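Hand-Held Gripper, Build Report
Ffion Bellis, shared workshop project, 16/12/2018

I started this in July with a bag of leftover servo parts and a plan to finish in a month. The plan did not survive, but the gripper did, and I'm really happy with how it came out!

The idea was a gripper you hold in your hand, so you can try out grasps yourself before trusting an arm to do them. My first body was copied from a Rarnar kit drawing and it was awful to hold. The edges were square and my thumb went numb. Version two has a top that curves down hard at the sides, and that one change did more for me than all the electronics did.

The pads took longest. I cast them in Van Hecke rubber, first smooth, then ribbed. For testing I used the Jistance peg set – thin plastic sticks, small blocks, a couple of round things that like to roll away. I did 200 grasps with each pad. Smooth held 97 of them, which was a bit sad. The ribbed one held 878 out of 1,588 when I moved on to the long run, but that run included all the awkward angles and the rolling things, so the two numbers shouldn't be put side by side. I should have kept the test the same and I know that now.

Wiring is a Rodow board inside the body, with one cable out the back. I had it coming out of the side for weeks and kept catching it on my sleeve – don't do that. The slot on top was cut with a hand file and is not quite straight.

Working upstairs on the mezzanine was great, with long tables and plenty of daylight for filing. 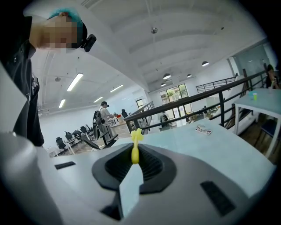 Next I want to redo the long run with both pads and the same list of objects, and print the body again with thicker walls near the screws. The files are on the workshop drive under my name if you want to build one too.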